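Mandley bans the saucer, keeps the cup

Mandley town council voted on 7th July to stop serving coffee with saucers at its public meetings, ending a debate that had by then outlasted two mayors and one dishwasher.

The measure, put forward by Councilor Meriem Gaber, will save the town $308 a year in breakages. It took 13 months to pass. Gaber called the result "a win for taxpayers," though she conceded that the consultant's report, billed in February, had cost a little more than that.

Opposition came mainly from Ho-yin Tu, who has attended council meetings for 25 years and regards the saucer as the last thing separating Mandley from Barmont. "You put a spoon where, exactly?" he asked during public comment, and used the rest of his three minutes waiting for an answer.

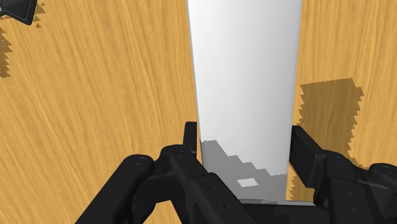

Cookies present a further problem. They have always traveled on the saucer, and the new rules don't say where they go now. Town clerk Yuk-lan Liu said napkins were being looked into – a report is expected before winter.

The 32 retired saucers will be offered to the library, which has not asked for them.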